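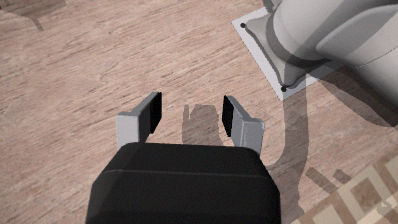
Notebook: open day at Jurnascombe, sharpener demonstration (July)

Entry by Úna Kavanagh. Present from our side: Ebuka Omoregie, Ilari Lehtinen and myself. Hosts: Efe Uzor and Eusebio Urrego.

Arrived 09.40. The morning session was given over to the Kadamon simulation, shown on the large display in the teaching room. The hosts have modelled a two-arm cell, and the task chosen for visitors was the operation of a desk pencil sharpener with a crank. Mr Uzor explained that the sharpener had been selected as most visitors have used one and can judge for themselves whether the motion looks sensible.

Each visitor received a sheet setting out the sequence: approach, align, close on the knob, turn, release. The wrist view was kept on the display during the approach, and the operators spoke each stage aloud before starting it. Alignment is the stage on which they spend most of their effort. The gripper is brought in fully open, with the black knob of the crank between the two finger pads, and the command to close is withheld until the offset has been checked.
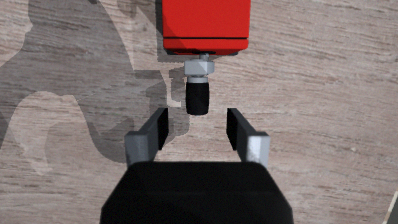
Mr Urrego gave the tolerance on that offset as 2 mm. Anything larger and the run is stopped and recorded as a failed approach, even where the fingers might have caught the knob regardless. Mr Lehtinen considered this strict but agreed that it keeps the log consistent. The hosts have logged 989 runs since the spring, of which 800 were accepted for training. The remainder are retained in a separate folder and were offered to us on request.

10.50. Discussion of the room model. The walls, floor tiles and cork board are included in full, and the lighting can be changed between runs. Shadows from the arms fall across the table and alter the wrist view considerably – a point on which our own Eto trials were weak. I have asked for the lighting settings.
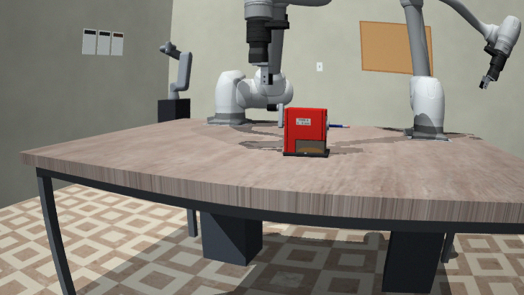

Ebuka Omoregie asked whether the second arm was needed at all for this task, and suggested that a single arm with the sharpener fixed down would give cleaner figures. Mr Uzor replied that the cell is shared with the Usman assembly work, and that removing an arm for one task would mean maintaining two models. The point was noted and left there.

Turning the crank was treated in the second half. The hosts divide the turn into steps of 90 degrees and check the position of the knob after each. The overhead view is used for comparing the starting position of the sharpener from one run to the next, and its placing on the table is varied on purpose.
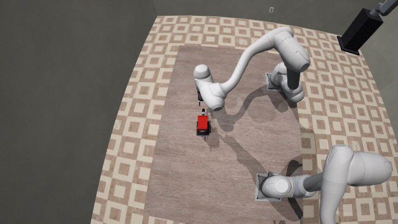 Our present practice is to return the object to a taped mark each time, and I doubt that this is adequate. Mr Lehtinen will prepare a short proposal for varied placing before our next series.

Matters to follow up:
Lighting settings from Mr Urrego (requested, not yet received).
Access to the folder of rejected runs.
Whether the offset check can be added to our script without slowing the approach.
Travel claims to the office by the end of the month.

Left Jurnascombe at 12.15. The visitor sheet is filed at the back of this notebook.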